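Notes for the school funding talk, 8 June 2019

Start with the vote. The district put a property tax increase on the ballot and it passed by 141 votes. Say the number slowly. People in the room will remember it as a bigger win than it was.

What the money is for: teacher pay first, then school safety. The ballot language says "instructional personnel." It does not say which schools. That one gap is why there is a fight now.

Next, who is asking. The district has 21 charter schools. Their association wrote to the board and asked for a share based on enrollment. The board's lawyer says the wording covers district employees only. Read both lines from the letters, then pause.

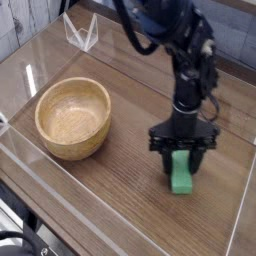 Iyer County Education Forum, Public Finance Section

Explain how a share would be worked out. Under the Sindow plan, money follows the student, so a charter with 2 percent of the students gets 2 percent of the pot. Under the Drorkero plan, charters get nothing in the first year and can apply in the second. Don't say which one I like. If asked, say the section has not taken a position.

Teacher pay. Starting pay at district schools is set by contract. At charters it is set school by school, and nearly 40 percent of charter teachers in the county are in their first three years. Turnover is the strongest point the charter side has. The strongest point on the other side is that voters were told about district raises at every public meeting before the election. Give both the same amount of time.

The lawsuit: the Jukemik Academy parents filed last month. Keep this short. The judge has only ruled on the schedule, and the first hearing is in September. Do not guess at the outcome.

Skip the part on construction bonds if we are running late. It's in the handout.

Questions. Someone will ask if the tax can be repealed. It expires after four years unless voters renew it. Someone will ask about private schools. They are not part of this tax.

Sign-up sheet is by the door. Handouts go back in the box.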